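Speaker notes - Storing picnic and patio glasses
Geltetti home store evening, May 25, 2025

Print this page | E-mail this page
Shares: 14 | Comments: 4

Slide 1. Start with the usual problem. Plastic wine glasses get stacked in a cupboard, the bowls rub, and by the end of summer they look cloudy. A hanging tree takes up one spot on the counter and keeps the bowls apart.

Ask who has one at home. Wait for hands.

Slide 2. Colors. A mixed set lets each guest keep track of a glass all evening. Red, yellow, green, orange, pink - people remember their color. Mention that Clarinard sells singles, so a lost one can be replaced.
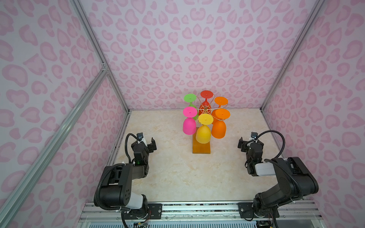
Hang from the foot, bowl down. Dust stays out and drips run to the base, so wipe the base every few days. Load the back first, then the front. Go side to side as you fill it or a light wire tree will lean.

Slide 3. Taking a glass off. Hold it by the stem, close to the foot, and ease it clear of its neighbors. Don't pull on the bowl. 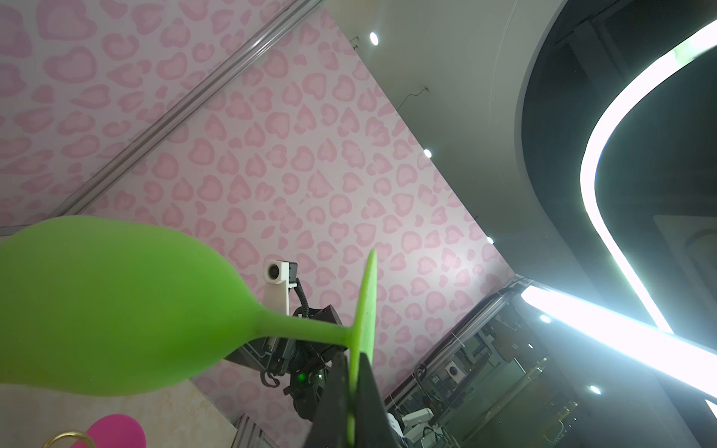
Silicone is softer and will give if you squeeze the bowl. Good for the pool and for kids' juice, but it picks up lint, so rinse before use. Check the label before using the dishwasher.

Slide 4. Prices are on the handout. Skip if running late.

Questions, then point them to the Fisex table by the door.

E-mail this page | Comments (4)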